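3.2 Tabletop setup

We reviewed the Grokell hand kit as it is sold, with two five-fingered hands and the vendor's own control software. The hands were mounted on the arms already in use at our Hurkutthorpe site. Each object set was run for 30 trials per operator, with four operators in all. Objects were placed on a patterned cloth - plain surfaces made segmentation too easy in our April pilot. Figure 4 shows one layout, with a blue desk lamp, a comb and a toothbrush among the objects. 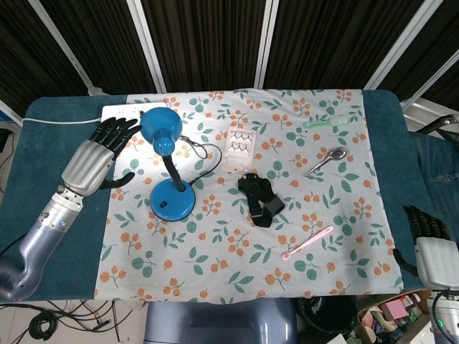 Figure 4. Household set

Thin objects lying flat, such as the comb, were scored separately from the lamp. The Pacheco baseline used the same layouts and a limit of 600 seconds per trial. Grip force was left at the factory setting.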